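3.2 Demonstration procedure

Demonstrations were collected by remote control on the Andard cell, in which the robot takes parts out of a desktop computer and places them in holders on a gray fixture plate. The operator guided the gripper through each removal from start to finish, and the joint positions, gripper opening and camera streams were stored together. We recorded 115 demonstrations, of which 58 were kept for training after review. 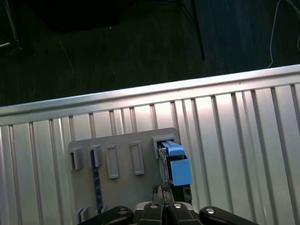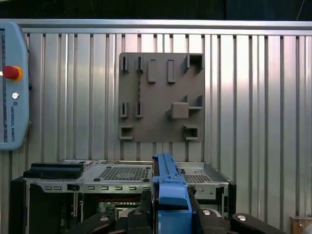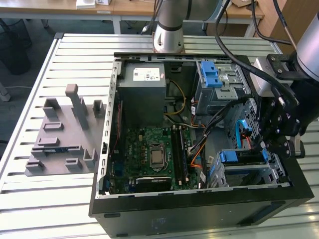

Figure 2. Views from the demonstration work. Top: gripper at a light blue connector seated in a holder. Middle: gripper holding a blue plastic part upright by the computer chassis. Bottom: view of the worktable with the open computer and the fixture plate to its left.

In comments on an earlier draft, Abdelkrim Shawky objected that a set filtered in this manner teaches the policy only what a skilled operator does on a good day. Hesitations and second attempts at a latch, he wrote, carry information about contact that a clean recording leaves out, and he would have kept every run that ended with the part in its holder. We accept the point in part. Runs with a single regrasp were restored to the set before the 58 were fixed, while runs in which the operator released a part above the wrong holder remained excluded.

Each operator completed five practice runs on the Jurneo interface before recording began. Practice runs were not stored. Motion scaling was held constant for all operators, as changes made during the December trials had produced recordings that could not be compared with one another.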